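Leave the washer door open all the time?

Pallavi Jaiswal
Asked in Laundry & Appliances

We moved into a place in July with a stacked washer and dryer, the front-loading kind, and I love it except for the smell. Kind of a swampy towel smell every time I open the door. My sister says to leave the door open 24/7 but the laundry room is tiny and I keep banging my hip on it! Is it really necessary? I run maybe 8 loads a week, mostly t-shirts and gym stuff, nothing gross.

I've already tried one of those cleaning tablets and it helped for a couple of days, then right back to swamp.
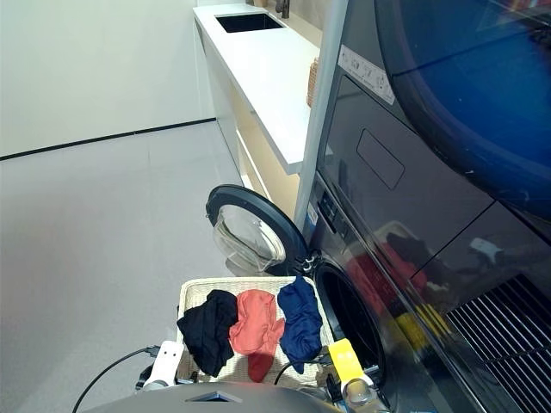
Also, my basket lives right in front of the washer, and I'm wondering if I should stop letting clothes sit in it before a wash. Could that be part of it?

valarmont_mom
Yes, leave it open, but it doesn't have to be all the way. I crack mine a few inches and it's fine. The big thing is the rubber gasket. Pull the fold back and wipe in there with an old rag, you will be horrified lol. Mine had 17 cents and a sock in it. After that do an empty hot cycle once a month. Clothes in a basket are OK for a day or two unless they're sweaty, then hang them over the side first.

dryerdan8
use less soap

Trudy K.
Check if you have a drain filter too! Ours is behind a little panel near the floor (look in your manual, they're all different). Put a towel down first, I didn't and got water clear out to the hallway.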